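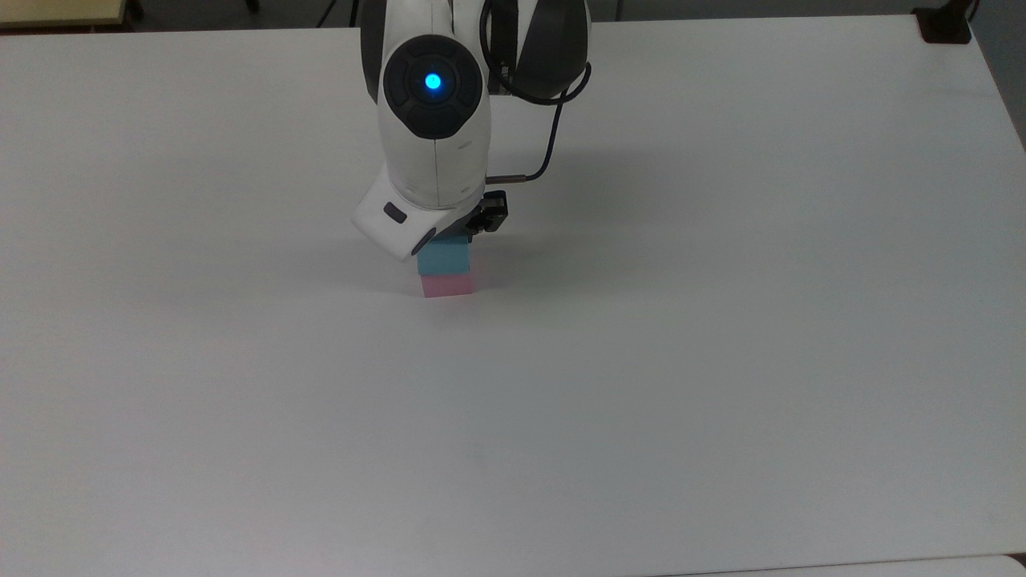

*The arm over the light blue and pink blocks, stacking cell, Oltley.*

Block stacking is the first task every arm does at our site, and I have now watched enough of it to write down what it has done to the job. I work on the kitting line at Caron. We pack sample sets for schools, and for years the job was done by hand at six benches.

The arm took over two of those benches in April. Its quota is 300 sets per shift. A trained packer at full pace does more than that, but no packer holds full pace after lunch, and over a week the totals come out close. In the first full week the cell finished 3213 pieces and stopped 51 times. Most of the stops were grasp faults at the second block. The hand comes down over the stack and covers it from above, so whoever is on watch has to check alignment from the side of the table.

That watching is now a job. Meenakshi Rajan and I split it, half a shift each. The written duties are short:

- clear faults and restart the cycle
- wipe the tabletop before each run
- log every stop with a cause code
- check the cable slack at the wrist

The log takes the most time. There are 14 cause codes and four of them overlap. Jérémie Guérin, who set up the cell, wants code 7 used only for a slipped grasp – we had been using it for anything that ended with a block in the wrong place. He asked us to recode the old entries. We did the first week and left the rest.

What changed for the people is mostly posture and attention. My wrists are better. My back is the same, as I now stand still for longer. Packing by hand left room to talk, and the benches faced each other. The cell faces the wall, and the person on watch can't look away for long. Omolara Garba asked to go back to a hand bench after nine shifts and was moved the following Monday. Her reason on the form was "too quiet."

Pay is the open point. Fault clearing is still graded as packing, although it needs two days of training and a sign-off. Blažena Hrnčiar raised it with the line manager and was told the grades will be reviewed once the second cell is running. The second cell is planned for the benches nearest the loading door – the floor there slopes a little, so the table will need shims before anyone can calibrate it.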